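Home | Bookings | Tables | FAQ | Contact

Covering the tables: FAQ

10 February 2020
By Vanderleia Siqueira

Same questions keep coming to the desk so they're all on one page now. Mostly sheets, stains, bowls. If yours isn't answered, email. Please don't leave a note on the table, notes get thrown out with the tape.

Do I have to cover the table?

Yes. Every booking, every table in the Cordeiro workroom, even if you're only unwrapping one thing. The tops are light wood and they show everything. Coffee, ink, wax, the bottom of a damp cup.

What do I cover it with?

White sheet. We keep two kinds on the shelf by the door: the foam, which is thin and has a bit of a rough face, and the heavy paper off the big roll. Either is fine for most jobs. Pots and anything that chips, take foam. Drawing, sorting, labeling, take paper. Not sure? Foam.

Why white? Can I bring my own colored cloth?

White because you can see what falls off. A flake of glaze on a patterned tablecloth is gone for good. Bring your own if it's white or close to it and doesn't shed. Old bedsheets okay. No terry towels, the loops catch on rough foot rings and then somebody's bowl goes for a ride.

Does the sheet have to reach all the edges?

No. A strip of bare wood down one side is okay and some people like it, somewhere to put the pencil and the phone. Just keep the work itself on the sheet. What we don't want is the sheet hanging way over the front, you lean on it, stand up, and the whole lot comes with you. Trim it or shove it back.

Should I tape it down?

Paper, yes, one short piece per corner, low-tack only. Foam usually stays put by itself. No duct tape. No packing tape. Osvaldo Guerra spent a Saturday with a plastic scraper and a bottle of citrus cleaner after the last lot of packing tape and he would like his Saturdays back.

The sheet on my table has marks on it already. Is it dirty?

Used, probably. We keep them going till they're actually bad. Smudges, little specks, an old pen line, a brown spot, all normal, carry on. Change it if:

- it's torn where you need to work
- anything on it feels gritty under your palm
- a mark comes off on a damp finger
- you're handling something white and unglazed

Otherwise leave it be. New foam isn't cheap and we go through a lot.

How do I tell an old mark from something I just did?

Look before you put anything down. Thirty seconds. Run your hand across, flat. If there's a stain you're worried about, circle it in pencil with your initials, then everyone knows it was there. Crumbs and specks: brush to one corner and have a look at them before they go in the bin. If one of them is glaze you want to know now and not when you're packing up.

Can I write on the sheet?

Pencil, yes. People do pen too, we've stopped fighting it. Ballpoint is OK on paper, not on foam please, it drags and then it comes off on the next person's things. No markers on either. They go straight through to the wood. 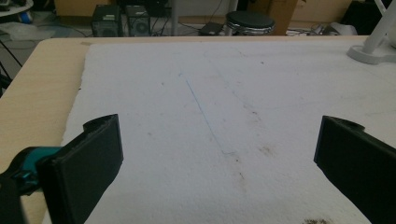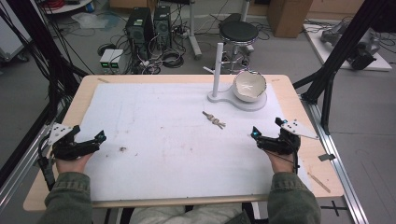 White sheet over the light wood table. Second picture has the bowl and the thin white stand on it.

Where on the table should a bowl go?

In from the edge. Back half is good if you've got other stuff to do in front of it. Plenty of white all the way round so your sleeves clear it. Sleeves are the big one by the way. Jacket cuffs, cardigans, anything floppy, push them up or take it off.

Can a bowl sit on a stand base?

If the base is wide enough and doesn't rock, fine. Try it with your hand first. Press one side, then the other. Any wobble at all, bowl goes on the sheet instead. And a tall thin pole next to a bowl is a thing to knock, so decide which side you're reaching from before you start.

My bowl has a wavy rim. Can I turn it upside down?

Rather you didn't. Only the high points touch and all the weight goes on those. If you have to see the foot, lay it on its side on folded foam with a hand on it the whole time. Or ask. Dalva Tavares is in most mornings and has turned over more pots than the rest of us put together.

There are fine cracks all over inside my bowl. Did I do that?

Almost certainly not. If it's a net of thin lines all over and you can't feel them with a fingernail, that's crackle, it's in the glaze, lots of pots are made to look that way. One single line that runs to the rim is different. Stop, leave it where it is, come and get someone.

Can I wash a crackled one at the workroom sink?

No. The lines can take up dirty water and go brown. Dry soft brush, then a barely damp cloth if the owner agrees. No dish soap. No soaking, not even for a minute.

What about tiny things? Twigs, beads, carved bits, stems

Middle of the sheet, one at a time, and say out loud what you've put down if you are working in pairs. Sounds silly. Works. A small tan thing on white is easy to see until someone lays a piece of tissue on top. Tissue is how we lose things. Put small items in a lidded tub (blue bin, bottom shelf) the second you're finished with them.

Do I put small things inside the bowl to keep them safe?

No no no. They rattle, they scratch, and then the bowl gets picked up by someone who doesn't know. Bowls stay empty on our tables.

Can I leave sticks, pencils, tools on the side edge of the table?

While you're working, ok. They roll. At the end of the session everything comes off the edges before the sheet is lifted, otherwise it's all on the floor.

How many people to a table?

Two is comfortable. More if it's just paper sorting and everyone sits. If two of you are lifting the same object, one talks and the other listens, sort out which beforehand.

What are the tables? Can I buy one?

They're Andwood, the long model, bought second hand when the Bavelier print shop closed. We don't sell them and don't know anyone who has more. Any flat table with a decent top will do you at home. Put the money into foam.

Where does the foam come from?

Flanatora, on the roll. We cut it ourselves. You can take a cut length home for 8 dollars, pay at the desk, cash or card. Paper off the roll is free for bookings but not to take away, sorry. Offcuts in the cardboard box are free to anyone.

How do I store a foam sheet at home?

Rolled. Loose roll, working side in, a strip of paper round the middle. Folded foam keeps the crease forever and then nothing stands straight on it. Away from a sunny window too, it yellows and starts to crumble at the edges. When it leaves dust on your hands it's done.

Can I clean foam?

Bit. Vacuum through a stocking on low, or shake it outdoors. A dab with a damp cloth for fresh stuff. Old brown stains won't come out so don't scrub, you just rough up the surface and it picks up even more. Turn it over if the back is nicer. Reddish smudges are mostly clay dust in our experience, brush first, never wet it first.

And paper?

No cleaning paper. Replace it. Used paper sheets go in the recycling if there's no tape on them. Pull the tape off. Please.

I stained the actual wood. Now what?

Tell us, nobody's going to shout. Blot it, don't rub. Don't put anything on it, no vinegar, no baking soda, whatever you read. Solange Amaral looks after the tops and would much rather have a fresh stain than one you have half fixed. She sands and oils them every February, so if yours turned up this month you've picked a good time.

Last table out, what has to be done?

- objects away and ticked off on the booking slip
- tubs closed
- look over the sheet for specks, then brush
- foam left flat on the table, paper taken off if it's marked
- chairs and stools back, clear of the cables

Booking slip goes in the tray whether or not anything went wrong.

Can I bring food?

Water with a lid, on the floor, not on the table. Everything else in the corridor. Raíssa Rezende found a grape under a sheet last month. Flattened. So, no.

I've got something bigger than the table

Write first with the measurments and a photo. We can push two tables together and run one long piece of foam over the join, but the join is a ridge, and nothing breakable gets to stand on it. Room 123 has the floor space if you need to lay something out flat, book it separately.

How much notice for a table?

A couple of days is usually plenty. Mornings fill up first. If you need fresh foam and not the sheet that's already down, put it on the form, someone has to cut it and that's a two-person job with the long ruler.

Contact: desk extension 769 | Cordeiro Workroom, Bavelier | © 2020 Cordeiro Workroom | Back to top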